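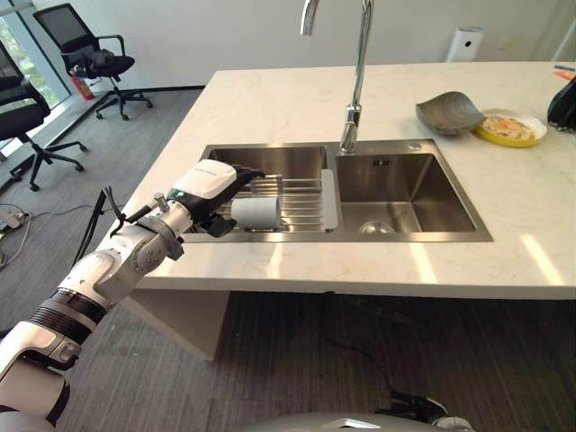 Foto: Dalva Trindade

Freitag, 4. Februar

Ich hatte ja im November versprochen, einmal aufzuschreiben, was ich eigentlich den ganzen Tag mache, wenn ich sage, dass ich "an der Planung sitze". Meine Schwester dachte lange, es gehe um Dienstpläne, und ich habe das zu spät richtiggestellt. Also: Ich schreibe bei Draltent die Software, die sich überlegt, wie ein Arm von hier nach dort kommt, was er dabei nicht berühren soll und wie die Hand stehen muss, wenn er ankommt. Zurzeit geht es um Becher. Hellgraue, weiße, ganz schlichte Becher, die vom Abtropfgitter genommen und woanders wieder abgestellt werden sollen. Ich habe in den letzten Wochen mehr über Becher nachgedacht als in meinem ganzen Leben davor, und ich trinke viel Tee.

Das Dumme am Becher ist, dass er rund ist. Für uns Menschen ist das bequem, man kann von jeder Seite zufassen. Für unsere Lageschätzung war es ein Albtraum. Das Modul lieferte nämlich brav eine vollständige Pose, also Position und alle drei Drehwinkel, und der Winkel um die Längsachse war reiner Zufall. Woher sollte es ihn auch wissen, wenn der Becher von allen Seiten gleich aussieht? In einem Bild zeigte die erfundene "Vorderseite" zum Fenster, im nächsten zur Wand, und mein Planer, gutgläubig wie er war, nahm das jedes Mal für bare Münze und suchte einen völlig neuen Weg. Von außen sah das aus, als könne sich der Arm nicht entscheiden. Lucyna, Lucyna Wysocka aus der Wahrnehmung, nannte es "das Zaudern", und der Name ist leider geblieben, er steht inzwischen sogar in den Commit-Nachrichten.

Ich habe zuerst das gemacht, was man in solchen Fällen gern macht und besser lassen sollte: geglättet. Ein Filter über die letzten Schätzungen, ein bisschen Trägheit hinein, und schon zappelt es weniger. Nur mittelt man dann eben Zufallszahlen, und wer schon einmal Winkel gemittelt hat, die um den Kreis herumspringen, weiß, was dabei herauskommt. Der Arm zauderte jetzt langsamer. Das war der ganze Fortschritt von vier Arbeitstagen.

Die bessere Lösung kam beim Mittagessen, und sie kam von Lucyna, das will ich hier ausdrücklich festhalten, weil ich sie in der Besprechung danach versehentlich als meine vorgestellt habe (entschuldige nochmal!). Sie meinte, sie könne mir den dritten Winkel ja einfach gar nicht mehr geben. Wir haben das Nachrichtenformat umgebaut: Position, Richtung der Achse, Radius, Höhe, und dazu ein Feld, das sagt, an welchem Ende die Öffnung ist, mit einer Wahrscheinlichkeit daneben. Mehr weiß die Kamera nicht, mehr soll sie auch nicht behaupten. Der Planer bekommt damit eine ganze Schar gleichwertiger Griffe rings um die Achse und darf sich den aussuchen, der für Schulter und Ellbogen am angenehmsten ist.
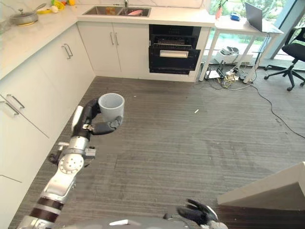 Angenehm ist übrigens ein Wort, über das wir uns lange gestritten haben. In der Kostenfunktion steckt alles Mögliche: Abstand zu den Gelenkgrenzen, Länge des Weges, Abstand zu Arbeitsplatte und Hahn, und seit Kurzem auch ein kleiner Zuschlag dafür, dass man einen einmal gewählten Griff wieder verwirft. Dieser Zuschlag ist mein liebstes Stück Code in diesem Jahr. Er besteht aus einer Zeile und einem Kommentar, der dreimal so lang ist wie die Zeile. Solange der alte Griff noch gültig ist und ein neuer bloß ein winziges bisschen besser wäre, bleibt der Planer bei dem, was er angefangen hat. Ist der alte Griff unmöglich geworden, spielt der Zuschlag keine Rolle mehr. Ich hätte das von Anfang an so machen sollen, aber gut, man lernt seine eigenen Programme ja immer erst beim Reparieren kennen.

Osvaldo Batista, der bei uns für die Regelung zuständig ist und Planer grundsätzlich für Schönwetterprogramme hält, hat dann noch auf etwas anderes hingewiesen. Seine Schleife läuft stur im Takt, meine Planung braucht mal kurz, mal lang, und dazwischen lag bei uns ein Puffer, den vor Jahren mal jemand als Übergangslösung eingebaut hat. Wenn nun ein neuer Weg eintraf, während der Arm noch auf dem alten unterwegs war, wurde der neue ab der Stelle gestartet, an der der Arm bei Planungsbeginn gewesen war. Da war er aber längst nicht mehr! Die Regelung hat den Sprung tapfer ausgebügelt, und wir haben uns gewundert, warum es im Handgelenk manchmal so einen kleinen Ruck gab. Jetzt wird vorausgerechnet: Ich plane von dem Punkt aus, an dem der Arm sein wird, wenn ich fertig bin, und kommt die Planung zu spät, wird sie verworfen. Als Zeitbudget haben wir 230 Millisekunden festgelegt. Osvaldo wollte weniger, ich wollte mehr, beide sind unzufrieden, also stimmt es vermutlich.

Und dann das Gitter. Metallstäbe sind für Tiefenkameras eine Gemeinheit, sie glänzen, sie sind dünn, und zwischen ihnen schaut man in ein Becken, das ebenfalls glänzt. In unserer Belegungskarte war das Abtropfgitter an manchen Tagen eine massive Platte und an manchen schlicht nicht da. Beides ist schlecht, das Zweite ist schlechter. Wir haben lange versucht, die Karte schlauer zu machen, bis Marcelino Fontes vorschlug, das Gitter als bekanntes Objekt zu führen, mit einem einfachen Quader als Kollisionskörper, dessen Lage über die Beckenkanten geschätzt wird. Die sind gerade und viel leichter zu finden. Das fühlte sich für mich zuerst nach Mogeln an. Inzwischen finde ich, dass man einem System ruhig sagen darf, was man selber auch weiß, wenn man in eine Küche kommt. 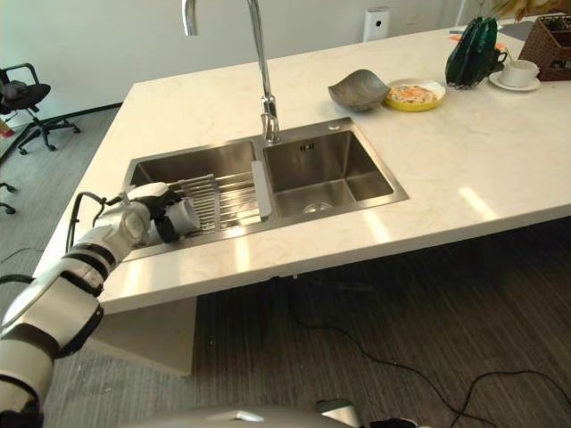 Beim Abstellen wird das Feld für die Öffnung erst richtig wichtig, denn beim Greifen kann es dem Planer ziemlich gleich sein, beim Hinstellen nicht. Wir haben den Ablauf deshalb in zwei Stufen geteilt: Nach dem Anheben wird die Lage des Bechers in der Hand noch einmal neu geschätzt, und erst dann wird das Ziel der zweiten Bewegung festgelegt. In einer Situation wie der über dem Gitter, wo der weiße Becher quer in den schwarzen Fingern liegt und mit der offenen Seite nach rechts zeigt, gibt es ja zwei Richtungen, in die man das Handgelenk drehen kann, und am Ende steht der Becher einmal richtig herum und einmal auf dem Kopf. Früher hat der Planer die kürzere Drehung genommen und war sehr zufrieden mit sich. Jetzt ist "Öffnung nach oben" eine Bedingung an das Ziel, und wenn die Wahrscheinlichkeit im Nachrichtenfeld zu niedrig ist, wird vorher noch ein zweiter Blick aus etwas anderem Winkel eingeplant. Die Drehung um die eigene Achse bleibt weiterhin frei.

Zum Nachschauen, was wann warum entschieden wurde, benutzen wir seit dem Herbst Condik. So heißt unser hauseigenes Abspielwerkzeug, und nein, ich weiß auch nicht, woher der Name kommt, Marcelino schweigt dazu. Condik nimmt alle Nachrichten mit Zeitstempel auf und kann einen Lauf später durch eine neue Version des Planers schicken, als wäre er gerade erst passiert. Im Moment liegen 1.838 aufgezeichnete Planungsanfragen im Archiv, und jede Nacht laufen sie alle durch. Morgens bekomme ich eine Liste der Fälle, in denen die neue Version einen anderen Griff wählt als die alte. Nach der Umstellung auf die Achsendarstellung waren es 698, und ich habe mich mit einer großen Kanne hingesetzt und sie durchgeklickt, nicht alle, aber viele. Bei den meisten dachte ich: ja, klar, viel besser. Bei 12 dachte ich: um Himmels willen. 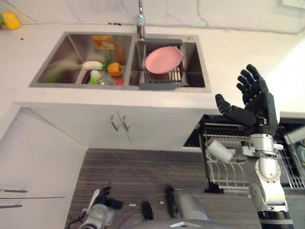

Die hatten fast alle dieselbe Ursache, nämlich eine Transformation zwischen Kopfkamera und Rumpf, die einen winzigen Moment älter war als das Bild selbst. Hält der Kopf still, merkt man davon nichts. Schwenkt er gerade, liegt der Becher laut Software ein gutes Stück neben dem Becher. Unser Code hat in solchen Fällen einfach die letzte bekannte Transformation genommen, ohne zu murren, was ich ihm persönlich übel nehme, obwohl ich ihn geschrieben habe. Jetzt wird zwischen den Zeitstempeln interpoliert, und fehlt der zweite, wartet die Anfrage. Ein paar Läufe dauern dadurch länger. Damit kann ich leben, Lucyna auch, Osvaldo hat etwas gebrummt, das ich als Zustimmung ins Protokoll genommen habe.

Falls jemand von euch an etwas Ähnlichem sitzt, würde mich sehr interessieren, wie ihr das mit den symmetrischen Objekten löst. Becher gehen bei uns jetzt, Teller auch halbwegs, da ist die Achse nur eben kurz und der Rand weit draußen. Aber schon eine Tasse mit Henkel ist wieder eine andere Geschichte: Ist der Henkel zu sehen, hat sie eine Vorderseite, ist er verdeckt, hat sie plötzlich keine mehr, oder jedenfalls nur noch eine ungefähre. Mein jetziger Entwurf führt statt des einen Winkels eine Verteilung mit, und die wird schmaler, sobald der Henkel auftaucht. Auf dem Papier ist das wunderschön. Im Code sind es bislang drei halbfertige Klassen und eine Menge Kommentare, die mit "TODO" anfangen.

Nächste Woche will ich den zweiten Arm in die Planung aufnehmen, der bisher nur als Hindernis vorkommt, was mir immer ein wenig leidtut. Dalva hat mir dafür schon ihre Testfälle herübergeschoben, und nach dem ersten Überfliegen sind mindestens zwei davon gemein. Ich berichte, wenn ich sie durch habe.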